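Alter: a word list of place names around Dovstead and Zistholm

README, last touched in May

Hi! If you've landed on this page you probably want the old names of fields, lanes, ponds and corners in the country between Dovstead and Zistholm, or you clicked the wrong link, in which case stay anyway. I'm Štefánia Dvořáček and I've been collecting these names since I moved out here and couldn't follow a single set of directions. People kept sending me "up past the Sooty Acre" and I kept ending up in somebody's yard.

What you get

There are 2,728 entries, one per row, in a plain comma-separated file called names.csv. Each row has the name as it was said or written, a tidied spelling, the kind of place (field, lane, water, building, other), the parish, and where I got it. I've kept my own notes in the last column. Some of them are a bit rambling, sorry.

646 of the names come from people talking to me, mostly over kitchen tables. The rest come from paper: farm sale notices, two school exercise books, and the Sundqvist ledger, a rent book kept by one family for so long that you can watch the handwriting change (and the spelling get worse!).

Spelling

This gave me more trouble than anything else. The ledger has Hackle Piece, Hackel Peece and Ackle Pce for what I'm pretty sure is the same three-cornered field. I keep every spelling as its own row and tie them together with the group column. If you only want one row per place, filter on main = yes. Please don't "fix" the odd ones before you count anything. I did that in the first version and lost a whole family of names with a dropped H.

Accents: the file is UTF-8. If my last name looks like soup in your spreadsheet, you opened it with the wrong setting.

Things to watch out for

Lane names are patchy. Folks remember fields they worked in and forget the lanes they walked down to get there, so a lane often shows up only as "the long one" or "the straight." I've marked those as descriptive in the status column.

The parish column follows the ledger, so it doesn't match the present boundaries. On the Zistholm side that matters quite a bit.

A few names are rude. They're in there, spelled as spoken.

Map points are rough. I put them down by hand on a paper map and read them off with a ruler, and I'd trust them to within 300 yards on a good day. Fine for a dot on a county map, no use at all for finding a gatepost.

Using it

Take it, share it, print it on a tea towel. I'd like a mention by name and a note telling me what you made. If you change the spellings, please call your version something other than Alter so we don't get two lists arguing with each other.

Fixes are very welcome. Send me the row number, what you think it should say, and who told you. "My grandfather" is a perfectly good source, but do add which parish he grew up in.

Still to do

The second exercise book is only half typed up. I also want to pull the pond names into their own file, and go back over the rows marked "unsure," most of which are my own bad handwriting.
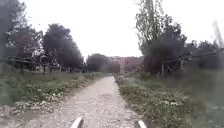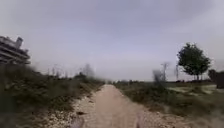

Straight, pale and stony.

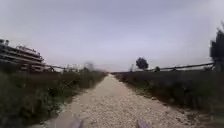
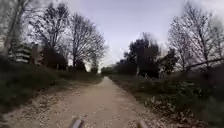 3 min read

Older versions

The first version had more than 2,000 rows and no group column. I've left it in the folder named old in case you built something on it, but the row numbers don't line up with the current file, so don't mix them. The second version fixed the parish codes and broke the commas inside the notes. Skip that one. The version you're looking at has quotes around every note, and it opens cleanly in everything I own.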